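Kullutine Table Items – README

Version of 21 January 2025

Scope
Packaged food on a covered table. Labels describe each item as it lies, without opening or straightening the pack.

Layout
items/ – one text record per item
tables/ – cloth pattern and base color
notes/ – labeling rules, 2 pages

Label rules
- Clear film counts as packaging even when the food shows through it.
- Record printing only where it can be read. Glare over lettering is tagged "partial".
- Sample record: sliced white bread, transparent bag, pink print, word "BREAD"; cloth striped, pale cream.

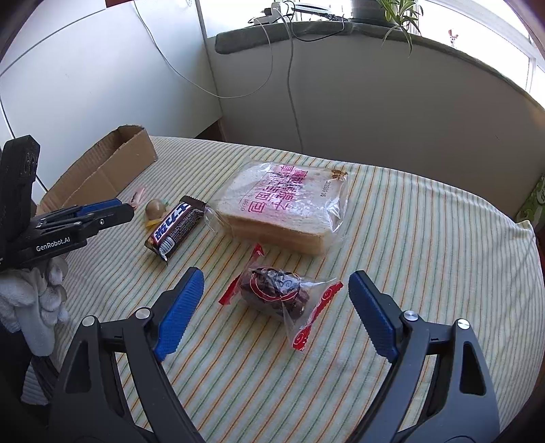 Known gaps
Snack packets have no flavor field.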